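In Praise of the Visible Hook

When I came to live in Bovorlow, I had 2000 small things and no place for them. My wife says the number was lower. The apartment had 11 drawers, and in the first month we filled all of them. After that, each time the electricity failed, we stood in the dark and opened drawers, one after another, looking for a flashlight.

I write this because the Bavilthorpe newsletter printed in February an article which advised the readers to put everything behind doors. A clean surface, it said, gives a calm mind. I respect this opinion, but I think it is wrong for the things we need quickly.
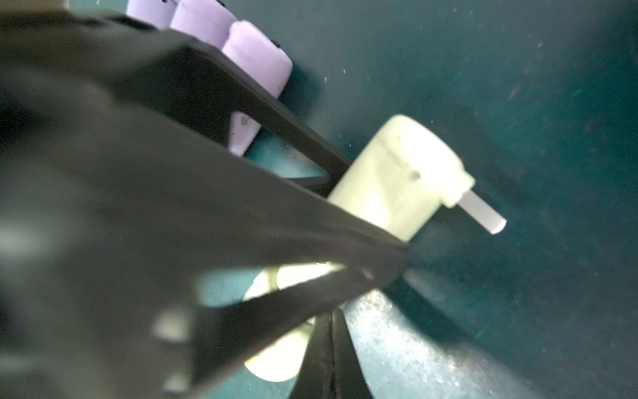

My father kept his tools where he could see them, and he chose them by color when he could. He was a practical man and did not care for fashion. A black tool on a dark bench was for him a lost tool. Against a dark teal surface, a pale yellow-green cylinder is found by the eye before the mind has asked for it, and this was his whole theory. I have followed it for most of my life and I did not regret it.

The usual objection is that open storage looks poor. Our neighbor, Mrs. Popescu, told me that my hallway resembles a repair shop. Perhaps she is right. But she also telephones me when she needs a screwdriver – and she owns three of them, somewhere. A closed cabinet is polite to the visitors, while a hook is polite to the person who lives in the house.
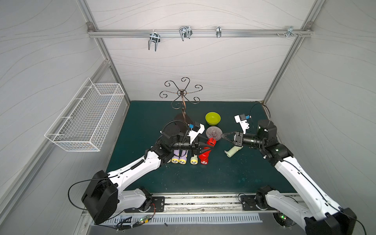 Walls are the part of a room which we use the least. We pay rent for the floor and then we crowd it, and above it there is nearly always free space. A simple rail with a few metal hooks and a wire basket on the side wall ask for very little, and still the basket can stay empty while four flashlights lie in a row on the work surface below. I know this situation very well from my own hallway. The furniture alone does not do the work, and a person must make the small movement of the arm, every evening, until it becomes a habit.

In our home it took roughly two winters. Now the flashlight hangs by the door, and the drawers are for paper and winter gloves.

Octavian Toma
8/13/23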